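Science and Machines > Cars and Racing > Ages 8-12

How Does an Electric Race Car Slow Down?

Print this page | E-mail this page
12 shares | 3 comments

A race car has to go fast, but it also has to slow down for every corner. An electric race car can do this in two ways. It has ordinary brakes, like the ones on a family car, and it can also use its motor.

Start with the ordinary brakes. Behind each wheel is a metal or carbon disc that spins with the wheel. When the driver presses the pedal, two pads squeeze the disc. The rubbing slows the car, and it makes a lot of heat. The heat goes off into the air, and the car can't use it again. 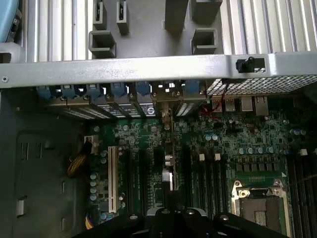
Using the motor as a brake

An electric motor turns electricity into movement. It can also work the other way around. If the wheels turn the motor, the motor makes electricity. This is called regeneration, or "regen" for short.

Making electricity takes effort, so the wheels find it harder to turn and the car slows down. The electricity goes back into the battery, and the driver can use it on the next straight.

You may have felt something like this on a bike with a dynamo light. When the dynamo is touching the tire, pedaling is harder.

How much does it help?

Think about a small race car made by a team called Sirstead. Its battery starts a race with 300 units of energy. Over 18 laps, regen puts back roughly 750 little bursts of charge, a few at each corner. No single burst is large, but together they let the car finish with a smaller and lighter battery than it would need without them.
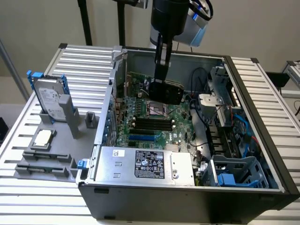

Regen can't put back everything that was used. Some energy is lost pushing through the air, and some warms up the tires, the motor and the wires. A car that used only regen and never plugged in would soon stop.

Who decides which brake to use?

The driver has one brake pedal. A computer in the car shares the work between the motor and the discs. If the battery is full there is no room for more charge, so the discs do more.

Morena Testa drives for Sirstead at the Flitetmont track. "At the start of the race the pedal feels different from the end," she says. "I practice both in May, before the season begins." 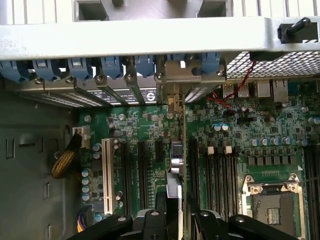
Inside a computer case: blue clips above a row of metal slot covers.

Words to know

Regeneration: making electricity while slowing down.
Disc: the round part that brake pads squeeze.
Dynamo: a small machine that makes electricity when it is turned.

Written by Eldana Bogale

Print | E-mail | Back to Cars and Racing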